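About Skestell Goalkeeping

Skestell Goalkeeping is a training school for soccer goalkeepers in Setoston. We work with players from age eight up to adult amateurs, and with a small number of semi-professional keepers during the off-season.

The school was started by Adeel Tanoli, who played in goal for Plornik Town for nine seasons and then coached the club's youth keepers. Most of the teams he visited had one coach for the whole squad, and the keepers spent a lot of practice waiting to face shots. He began running a separate session for them on a borrowed half field. Fifteen players signed up for the first block.

We now have 200 registered players and four coaches. Our head of youth coaching is Rasa Grigaitė, who joined from the college game and plans the program for the under-14 groups.

How we train

Groups are kept to six keepers per coach. A normal session lasts 75 minutes and covers footwork, handling, and one main topic, such as crosses, one-on-ones or distribution. We film some drills and go through them with the player afterward. Parents can ask for a copy.

We do not replace your club. Players stay with their own teams and come to us once or twice a week. If a club coach wants us to work on something in particular, we are glad to hear from them — a short email before the block starts is best.

Returning from injury

Keepers coming back from a shoulder, hand or knee injury can join a lighter group with no diving for the first few weeks. We ask for a note from a doctor or physical therapist before the first session.

Where we are

Outdoor sessions are held at the Plornik Road fields. From October the younger groups move indoors. The office is open on weekday afternoons, and there is parking for about 25 cars behind the building.

Page updated September 26, 2018.

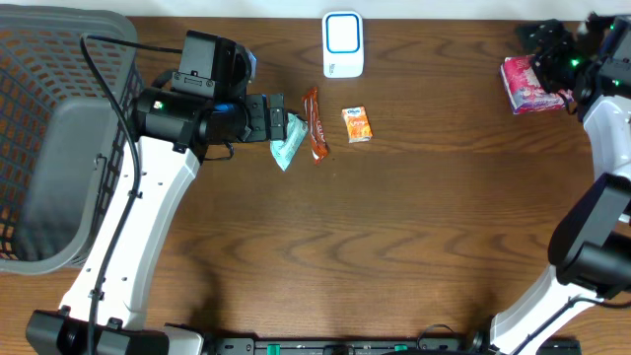 Does my child need their own gloves for the first session?

We have spare pairs in most sizes that new players can use for the first two sessions, and after that they should bring their own.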